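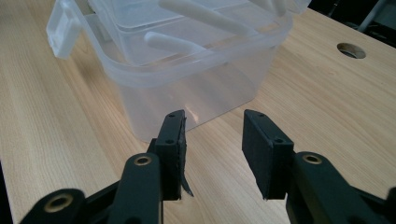 Light wood tabletop, straight grain.

Anum Wood Care Notes

README for version 12

What this is

A plain text collection of 3000 short claims about looking after wooden tables, each with a verdict. The claims come from product labels, old household manuals, forum threads and letters sent to the Noguchi repair shop. Hideaki Nagano collected them. Minoru Morikawa did most of the checking and is to blame for the tone of the comments column.

Why it exists

Wood care advice is mostly copied from other wood care advice. Oil "feeds" the wood. Lemon juice "draws out" the dirt. Wax lets the surface "breathe." Dead timber does not eat, and we have yet to see a label explain what the breathing is for. We wanted one place where a claim sits next to whatever support it has, even when the support is nothing.

Files

claims.txt holds one claim per line, in the words of the source.
verdicts.txt has the same line numbers, with one of four words: supported, doubtful, unsupported, untested.
comments.txt is optional reading. Some entries are rude.
sources.txt has gaps. See Known problems.

How verdicts were reached

Where a claim could be tried on scrap boards, we tried it. Each trial used one treated board and one left alone, kept in the same room. That is a small test and we don't pretend otherwise. A verdict of "supported" means the claim survived our boards. It does not mean it will survive your kitchen.

Claims about what happens over decades are marked untested, whatever the label promises. So are claims about antiques, as no owner would lend us one.

Known problems

Our boards were bare or oiled. If your table has a factory finish, a good part of this file doesn't apply, and you may be polishing the finish and calling it wood.

The Multum batch, 94 claims in all, was typed up from a damp notebook. Several words are guesses, marked with a question mark.

Two people reading the same board under different lamps gave different verdicts more often than we liked. We reread 100 entries in November and changed enough of them that we would not lean on any single verdict in the "doubtful" group.

The Wokier import script drops accents from source titles. It has been fixed twice and still does it.

Use

Copy it, correct it, print it out. Please don't quote a verdict on packaging. If you send a correction, include what you did to the board and how long you waited. "It worked for my grandmother" goes in comments.txt.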